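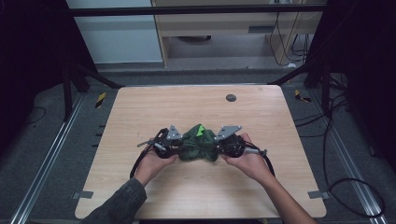 Plerkberg Early Learning Center
Emergency and evacuation walk-through, with comments
Date of walk-through: 4 August 2020
Walked by: Britt-Marie Blomqvist (safety lead) and Eduardo Dagdag (building)
Copies to: room leads, front office, Ramil Pascual at the Brouwer Road fuel depot

Hello everyone, and thank you for putting up with the two of us poking our heads into your rooms all morning, and at nap time too (sorry, Toddler Room!). Most of you know why we do this one so carefully. We sit right beside the highway ramp, the depot traffic goes past our fence all day long, and if something ever happens out there we may have to leave by the back and keep going. The ordinary fire drill takes us to the front lawn, and for a truck fire the front lawn is the wrong place to be.

OK means fine as found. FIX means somebody has a job. ASK means we couldn't settle it ourselves.

1. Getting the word

1.1 Depot has our current phone numbers: OK
Ramil Pascual read them back to us over the phone, front office first and then Britt-Marie's cell.

1.2 Alert radio plugged in and turned up: FIX
Plugged in, yes, but turned down so low that we had to put our ears to it. I know it chatters. Please leave the volume where the tape mark is.

1.3 Staff know the difference between "stay in" and "go": OK
Everybody we asked had it right, including Lieselotte Kleinschmidt, who only started with us this summer and explained it better than I do.

1.4 Air handling can be shut off quickly: FIX
Eduardo can do it in his sleep, but he isn't always here. The switch is in the hall closet behind the paper towels. Towels to be moved, switch to be labeled in big letters, and two more people to be shown how it works before the end of the month.

2. Getting out the back

2.1 Rear doors open fully from inside: OK
Both swing freely. The one by the art sink squeaks something awful, but a squeak never held anybody up.

2.2 Path to the back gate clear: FIX
The trikes again, my dears. They were parked all along the path, and an evacuation crib needs the full width to get by. Trikes go against the shed, please, even if you're coming straight back out.

2.3 Back gate key on its hook, and works: OK
It works nicely now that Eduardo has been at the lock with graphite. Spare is in the red go-bag.

2.4 Evacuation cribs roll and steer: FIX
The infant room crib pulls hard to the left on the slope. New casters are on order from Clamum. Until they come, put two adults on that crib, one at each end.

2.5 Second meeting place agreed: OK
It's the Eltura warehouse lot, 1,000 feet from our gate by the lane and well screened from the highway. Ramil Lacson at their front desk has said again that we can come inside if it's raining or smoky, and he has shown us which door to use.

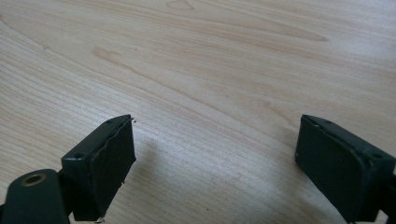 3. Go-bags and paperwork

3.1 One bag in each room, by the door: FIX
The Preschool bag had wandered up to a high shelf. It has been put back, and we would love for it to stay there.

3.2 Sign-in sheets travel with the bag: OK
Clipboards were all in place and filled in for the morning. Wonderful.

3.3 Medications and allergy cards up to date: FIX
One inhaler is past its date, and the family has been called. The cards themselves are fine.

3.4 Water and snacks: OK
Everything is in date until November. Front office will swap the whole lot then, and the crackers we take out can go on the staff table.

3.5 Flashlights: FIX
Two were dead. Batteries are in the office drawer, so help yourselves.

4. Telling the families

4.1 Group text reaches everyone: ASK
The test message went out, but a few parents say they never got it. We don't know yet whether it's our list or their phones. If a parent mentions it at pickup, please write down the number they'd like us to use.

4.2 Pickup plan if the highway is closed: ASK
I'd like us to talk this one through properly. With the ramp shut, families on the far side have to come the long way by the river road, and that could mean children with us well into the evening. Who can stay late, and who has little ones of their own to fetch? Please think it over and tell Lieselotte, who is keeping the list.

4.3 Off-site pickup uses the same ID rules: OK
Same rules, wherever we're standing. Grandparents too, even the ones we adore.

Follow-up
We'll look at the FIX items again in 14 days. Anything you can put right before then, just initial it on the office copy.

Britt-Marie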